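Notebook entry, Jul 18, 2025
Musthorpe workshop, large table
Subject: Paper covering and tape grid

Purpose. To record the condition of the table covering and the layout of the grid, so that the next relaying can be done from these notes. The previous entry on the covering was made in December and gives no measurements.

Materials. Brown paper from the Nuttall roll, width as supplied. Blue tape from the open Fimeron carton. The stock sheet shows 12 rolls of tape remaining in that carton. The paper roll has enough length for one further covering and should be reordered before it is used.

Method as laid. The paper was placed first and smoothed by hand from the back of the table toward the front. The long tape lines were run next, then the cross lines. Cell spacing was set with a 400 mm rule for every second line, and the lines between were placed by eye. This saved time, but the result is less even than the Teltasberg layout, where every line was measured. Several lines bend slightly, and at some intersections the strips overlap instead of meeting squarely.

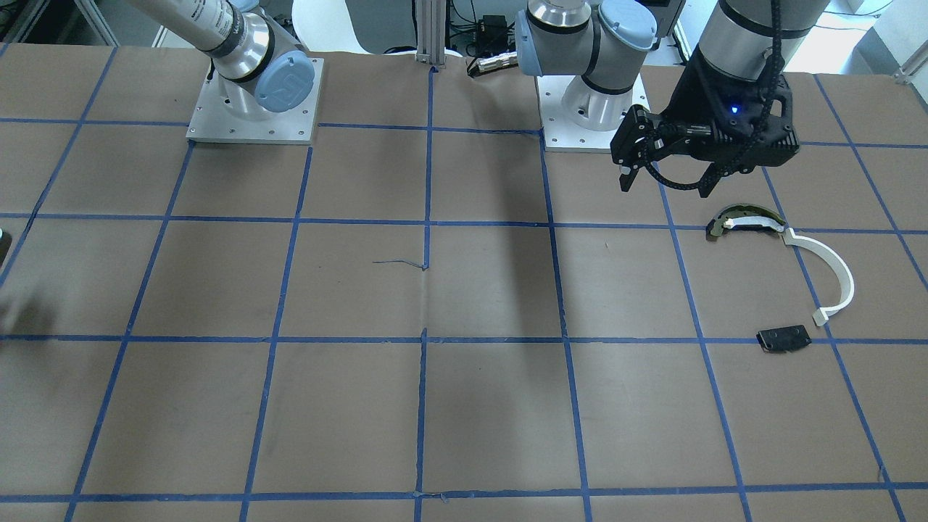
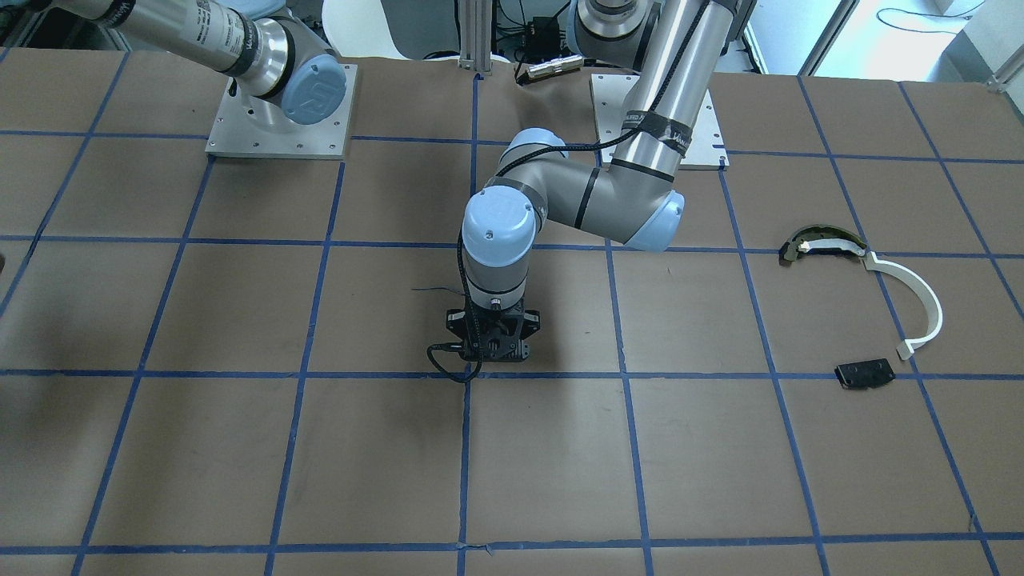 Fig. 1. Table covering and blue tape grid, two views. The curved item on the right in the second view is to be returned to the shelf.

Condition. The paper is slightly wrinkled in places. There are a few small tears and seams near the front edge, toward the middle (first view). A short loose thread of tape was also noted near the center in that view. It should be trimmed with scissors, as pulling may lift the strip beneath it. None of this requires a new covering at present.

Small tears are to be patched with paper of the same kind, glued from below where the sheet can be raised. Blue tape is not to be used for patches. On the December covering a patch of blue tape was taken for a grid line, and the position sheet for that week had to be written again.

Notes for the next covering.
Cut the paper with 30 mm extra on each side and trim after taping.
Measure every line, including the ones between.
Fit the paper neatly around the square metal plates at the back before any tape goes down.
Press the intersections flat with the plastic spreader (second drawer).
Leave the finished table for 3 hours before setting anything on it.

Open items. Reorder paper. Confirm whether Teltasberg still numbers its cells from the back left; our position sheets number from the front left, and the two sets cannot be compared until one is changed. Rule to go back in the Nuttall cabinet.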